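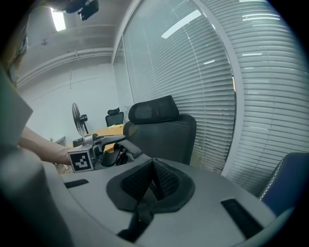
Open afternoon at the Skonholm workshop, 4/18/18

Notes typed up on the train home, so forgive the state of them. Went over to Skonholm for the shared workshop's open afternoon, mostly to look at the gripper build and pinch ideas for my own. Came away with a full notebook, a sore neck and a bag of offcuts.

Getting there

Bus from the station, then a walk up past the tyre place. Sign on the door is small. Walked past it twice. Ring the bell and wait, it does get answered. Tea on a tray by the stairs, biscuits gone by the time I arrived. Membership is 88 a quarter if you want a key, less if you only come in evenings. Parking hopeless.

Ground floor is all the noisy stuff. Lathe, bandsaw, a spray corner with a curtain. Had a quick look and went up. The robot lot have the upstairs, and upstairs looks like any office anywhere. Mesh chairs with headrests, white walls, blinds shut, a black fan on a stand against the wall. I'd expected oil. Much nicer than my garage to be fair, where I do everything on an old door across two trestles.

The build

Project is called Mamo. Hand-held grippers, held in your own hand, with the idea that you do a job with them yourself and the arm learns from it later on. The arm is a different project (Uvow, see further down). Several members have been building them since last June, evenings mainly, and the plan is to put the drawings out free once they've stopped changing every fortnight.

What I saw: grey bodies, big smooth curve to them, matt finish. Slots let into the sides. One of the pair has a square black-and-white marker on the front face, blocky pattern, white border. Dark finger with a soft black pad on the end. The other one I mainly looked at the mount, black and padded, two faces sloping up to a ridge, fine mesh all over it. Somebody was bringing the finger of one up towards the mount on the other while explaining it and I was trying to write and look at the same time, so the notes from that bit are terrible.

They say the pads are on their third recipe. First was draught strip from the hardware shop. Fine on cardboard, useless on anything shiny. Second was cast silicone, lovely grip, tore. The current stuff they buy in as sheet and cut with a knife and a steel rule. I asked for the supplier and got a torn off label with a part number, which I have now lost. Will ring.

The mesh is the bit I liked. Bare rubber grabs all at once and then you can't shift the thing you're holding. With mesh over the top you get a bit of slide first. So they told me, anyway. I had a go with a scrap piece on a mug handle and it did feel different to mine at home.

Had a turn holding one. Heavier at the front than I'd guessed. After a few minutes your wrist knows about it. They know too, and want to move weight back towards the heel of the hand, but the front face has to stay where it is for the marker so there's not much room to play. Told them about the counterweight I made out of fishing leads. Polite interest.

Marker tips, for anyone doing the same at home

Print matt. Glossy paper catches the ceiling lights and the tracking drops out.

Leave the white border on. I trimmed mine off in a fit of tidyness and lost a weekend to it.

Stick it to something flat and stiff first, then stick that to the body. Paper straight on to a curve will never read right.

Measure it after printing. Printers lie. Mine came out a hair small, everything was off by the same hair.

Shut the blinds. They keep theirs shut all the time when they're recording and say it helped more than any of the clever settings.

The talk

Short one, sitting round the table. Bit warm. Aim for Mamo is 3,000 recorded goes before anyone tries to teach the arm anything. They've done 444. Mostly picking up, putting down, handing over from one gripper to the other. Opening jars was tried and given up on. Folding tea towels is next, which I would pay to watch.

Good question from the back about how you know a go is a bad one. Answer was that you say so out loud, there and then, and it gets struck off. Nobody goes back through later to sort them. I do go back through mine and it's miserable, so that's one thing changing at home.

Also asked about the fingers breaking. They do, at the root, where the print layers run across. Turn the part on its side on the print bed, more support to clean off, lasts far longer. Wrote that down and underlined it. All 3 of mine snapped in exactly that spot.

Uvow

The arm. Lives in a cupboard downstairs at the moment in bits, shoulder joint out for new bearings, so I only got the talking version. Second-hand, bought cheap off a firm called Plisell who were clearing a unit. Came with no manual and the wrong plug. They hope to have it bolted down and moving by the next open day. If it's running I'll go again just for that.

Costs

Asked, got a proper answer, which was nice. Body is a spool of filament and a bit. The bearings and springs come to less than a takeaway. Camera is the dear part and they buy used. Biggest expense by their own reckoning is the failed prints, there's a whole crate of them under the stairs and you're welcome to help yourself. Hence my bag.

Moans

No handout. Would have been good to have one sheet with the part sizes, I copied what I could off the whiteboard and I don't trust half of it. The talk started late and then rushed the end. Loo is two floors down. Coat hooks full.

Worth going?

Yes if you're building one. If you only want to see a robot arm whizz about, wait for Uvow. If you're stuck on pads or markers go now, take your broken bits along in a box and put them on the table, you'll get more out of it than from asking questions. I wish I'd brought mine.

To do at home

Reprint fingers on their side, all of them

Ring about the pad sheet, find that part number (coat pocket?)

Mesh. Old speaker cloth might do, try it on one finger first

Stiff backing for the marker, there's a bit of alluminium in the shed

Weigh the thing properly on the kitchen scales, front end and back end

Say bad goes out loud

Will post again when the new fingers are on. If anybody else went and got the spring size off the whiteboard before it was rubbed out, please put it in the comments, I've got a 4 or a 9 and can't tell which.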